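El reloj de Lultgate

El reloj de la estación de Lultgate se paró en mayo a las dos y catorce de la tarde, y el ayuntamiento mandó llamar a Witold Pawłowska, que llevaba nueve años jubilado y vivía en Trastalach, al otro lado del puerto.

Subió los escalones despacio. La maquinaria era de 1907, de la casa Górecki, y la conocía bien. Había engrasado aquellas ruedas dos veces al año hasta que le dieron una placa y una cena.

Arriba lo esperaba Somtochukwu Ogunleye, la nueva jefa de estación. Tenía las manos en los bolsillos del abrigo y miraba las pesas.

– ¿Tiene arreglo?

– Depende de lo que sea.

Witold abrió la caja de herramientas. Buscó polvo, óxido, un diente partido. Encontró un papel doblado, encajado entre el áncora y la rueda de escape. Lo sacó con las pinzas. Era un billete de tren a Hosto, sin picar, con la fecha borrada por el aceite.

– Alguien lo puso ahí – dijo ella.

– O se cayó.

– ¿De dónde se iba a caer?

Witold no contestó. Su hermano había trabajado en aquella torre antes que él, y una noche dijo que se iba a Hosto y al final se quedó. Se casó, tuvo una tienda de semillas y murió en Lultgate sin volver a hablar del asunto. Witold guardó el billete en el bolsillo de la camisa y empujó el péndulo con un dedo. El reloj volvió a andar.

Somtochukwu lo invitó a tomar algo antes de bajar al autobús. Vivía encima de las taquillas, en dos habitaciones con cocina. 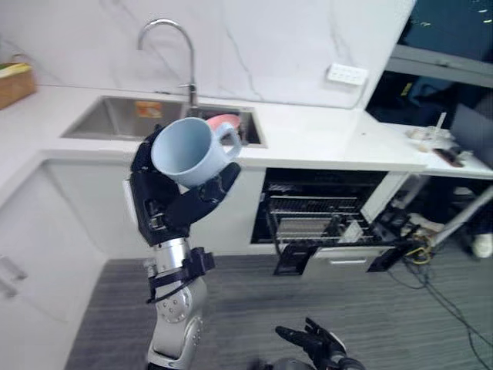

Una taza azul claro junto al fregadero.

Él se sentó cerca de la ventana. Desde allí se veía el andén 2 y una mujer que barría colillas.

– ¿Qué pongo en el parte? – preguntó ella.

– Suciedad en el escape.

Ella lo escribió así y le dio a firmar la hoja. Hablaron un rato del precio del carbón y de las goteras del almacén. Luego Witold bajó al vestíbulo, esperó a que abrieran la ventanilla y preguntó cuánto costaba ahora un billete a Hosto.

– Veintiuno – dijo el empleado –. ¿Ida y vuelta?

Witold se palpó la camisa. Pidió que le dejara pensarlo y se sentó en el banco, debajo del reloj.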